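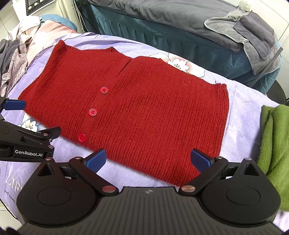
Fig. 1. Knitted vest with a three-button front, spread on the bed before folding.

Filed under: Home Skills > Handouts > Knitwear

Session 2: Folding knits at home
Notes by Khải Mai, Stirnstead evening class

Welcome back, everyone! We spent so long on shirts last time that poor old knitwear got squeezed out, so tonight it has the full 90 minutes (with a break for tea, of course).

Lay the vest on a bed, as in Fig. 1, and smooth it with flat hands from the middle outwards. Please don't tug at the hem. A fine rib like this red one will stretch if you pull it, and it takes its time going back. Do the buttons up first, top to bottom, and check that the two fronts lie level at the neck.

Turn it face down, bring each side in by a third, then fold the hem up to the shoulders. If your shelf is shallow, fold it once more, but loosely, so you don't press a hard crease across the buttons.

Stray fibres along the edges can be snipped with small scissors. I know it's tempting to pull them!

For next time: bring 2 knits of your own, one with buttons if you have it.

Related handouts
Shirts and collars
Packing a drawer
Washing wool by hand

Comments
Nultalia: Does this work for a long cardigan with sleeves?
Khải Mai: Yes, lay the sleeves flat down the back before you fold up.
Thân: My drawer shuts again, thank you!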